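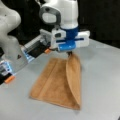

**Pevgate pool to end free towel loans in May**

17 January 2025

Swimmers at Pevgate Baths will have to bring their own towels or pay to hire one from May, when the free loan service at the front desk comes to an end.

The change was announced on a notice put up in the entrance hall this morning and in an email to members. Pevgate Baths says the cost of washing, drying and replacing towels has risen for three years running and can no longer be met from the price of a swim.

Under the present arrangement anyone paying for a swim, a class or a session in the steam room can ask for a bath towel and hand it back on the way out. Regular swimmers who hold a yearly pass have been able to take two. The service has been running since the building reopened after its last refit, and was one of the things mentioned in the leaflets at the time.

From May there will be a hire charge at the desk, to be set nearer the time. A yearly towel pass, for people who come often and would sooner not carry a wet towel home on the bus, will cost £14. Existing members will be offered the pass first. Those who already pay the reduced rate will not be charged for hire at all, and school groups are to keep the current arrangement until the end of the summer term.

Hand towels in the changing rooms are not affected. Nor are the large towels kept by the poolside for first aid, which have always been washed separately.

**Laundry contract**

The baths do not have a laundry of their own. Used towels go into wheeled bins behind the reception desk and are collected by Grestutine, the laundry firm on the Randik road, which also washes for two hotels and a nursing home. The present contract runs out in the spring. Pevgate Baths said the firm had offered a fair price for a new one, but that it was still more than the pool could manage with the number of towels going out each week.

The new contract will cover a smaller load and fewer collections. Grestutine said in a short statement that it had worked with the pool for a long time and was pleased to be carrying on. It said no jobs would be lost, as the hours would be taken up by other customers.

Washing is only part of the bill. The pool bought 300 new towels last year to replace those that had worn thin, gone missing or been spoiled by hair dye, and expects to need more before the summer. Losses are heaviest during the school holidays. Some towels do come back months later, often in a carrier bag left by the door, and these are washed and put back on the shelf with no questions asked.

The newer towels came from Rocha, a wholesaler that supplies several pools and gyms in the district. They were picked in darker colours, which hide marks better than white and can stay in use for longer. The older white ones are being used up first. 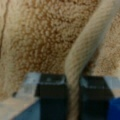 Close-up of a nubby surface in tan and brown.

**Mixed views**

Reaction among swimmers this morning was mixed. Several people coming out of the early session said they had brought their own towels for years and had not known that the loans were free. Others said it would make a difference to them, mainly those who come straight from work or on to work afterwards.

One woman who swims before her shift at the post office said she would buy the pass, but thought it should have been included for members. "I've paid for the year already and I paid for it with towels," she said. "They could have waited until it ran out."

A father waiting for the toddlers' class said he would not miss the towels themselves, which he found too small to wrap around an adult and too scratchy for a child. He was more worried about the lockers. "You try getting two big towels and a nappy bag in one of those," he said.

The size of the lockers was raised by others as well. The smaller ones, along the wall nearest the showers, are too narrow for a full rucksack, and the larger ones tend to be taken by the middle of the morning. Pevgate Baths said it was looking at fitting hooks and an open rack beside the pool so that towels could be left out during a swim, as they are at the pool in Randik. It had no date for the work.

Randik gave up lending towels two years ago. Staff there said there were grumbles for the first few weeks and very few since. Hire has stayed popular with visitors from the campsite, who pay at the desk along with their swim. Randik still keeps a box of spare towels for anyone who turns up without one and cannot pay, and Pevgate says it will do the same.

**Old towels to be given away**

Towels that are no longer needed after the change will be sorted into two piles. Those in good order will be kept for hire. The rest will be offered to animal shelters, which use them for bedding and for drying dogs, and to anyone else in the town with a use for them.

Requests can be left at the desk until the end of April. People are asked to say how many they could take and whether they mind frayed edges. Groups will be asked to collect, as the pool has no van. Anything left over will go for rags.

The pool has also put some washing advice on the back of its notice, after questions from members about how to keep their own towels from going stiff or smelling of chlorine. It suggests rinsing a towel in cold water soon after swimming, washing it at 40 degrees without fabric softener, and giving it a good shake before hanging it up. Softener leaves a coating on the loops and the towel takes up less water as a result. A towel that already smells can be washed once with a cup of white vinegar in the drum in place of powder, then again in the normal way.

Swimmers are asked not to dry towels on the radiators in the changing rooms. Two of the radiator covers have come loose from the wall and are waiting to be repaired.

**Opening hours and other changes**

The baths will be open as usual this weekend. The steam room remains closed while a door seal is replaced, and is due to open again next week. Anyone who has booked a session will be moved to another day or given their money back.

Prices for swimming will not change before the summer. The family ticket stays as it is, and under-fives still go in free. The café by the entrance has cut its weekday hours for the winter and now shuts at three.

Lost property is being cleared at the same time as the towel shelves. The desk is holding 23 pairs of goggles, a good many odd socks and a child's yellow raincoat. Items not claimed by the end of the month will go to the charity shop on the high street.

Members who want to comment on the towel charge can fill in a card at the desk or reply to this morning's email. The hire price will be put up in the entrance hall once it has been agreed, and the towel pass will go on sale a fortnight before the free loans stop.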